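Grutus Hand-Held Gripper: Build and Set-Up Guide
Section 4. Closing the jaws and practicing with a pair

Work through this section after both grippers are assembled and the pivots turn freely. If you printed your parts at home, do the fit check in Section 3 first. Grippers built at the Orkport workshop on a Monday night have usually had that check done, but look for Shufen Cai's initials on the build card.

4.1 Setting the jaw gap

1. Hold the gripper by the handle with the fingers pointing away from you.
2. Squeeze the trigger slowly until the jaws stop moving.
3. Look down the gap between the fingers. It should be narrow and the same width from base to tip.
4. If the gap is wider at the tips, loosen the finger screws a quarter turn, press the fingers parallel, and tighten again.
5. Open and close the jaws 9 times, then check the gap once more.

Caution: Keep your other hand clear of the linkage arms while you squeeze. They close toward each other and will pinch skin. 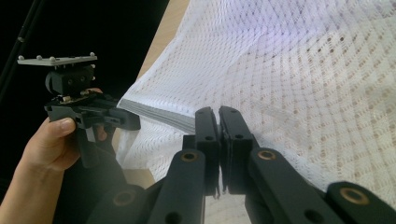 Note: Do not oil the brass bushings. Oil creeps onto the finger faces and ends up on whatever you pick up. If an arm is stiff, take it off and ream the hole - the bushing should push in by hand with firm pressure.

4.2 Mounting plate

1. Seat the plate on the mount block and start all the bolts before tightening any of them.
2. Tighten a little at a time, working from one end to the other and back.
3. Try to rock the plate with your thumb. If it moves, remove it and clean the top of the block.

Leave the camera off until you have finished 4.3. Rui Brandão dropped his on the first night and had to wait until February for another.

4.3 First practice with cloth

Mesh is a good first material. The fingers catch the weave easily, and a missed grip does no harm.

1. Lay the cloth on the table in loose folds.
2. Take one gripper in each hand, elbows off the table.
3. Close one gripper on a fold and hold it still.

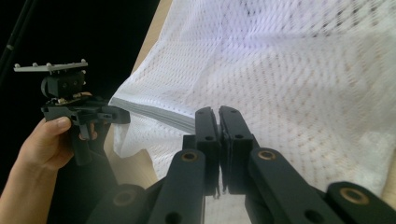 4. Bring the second gripper in from the side and close it on the same fold, a hand's width away.
5. Lift both together, slowly, then lower and release.
6. If the cloth slips, go back to 4.1 and check the gap.

Stop when your grip gets tired. Tired hands twist the handle, and the twist shows up in the recordings. Stella Kombo has logged 1,157 practice lifts on her pair and still stops for a rest every 400 or sooner.

Replacement fingers are in the drawer marked Rocha. Write down which side you changed.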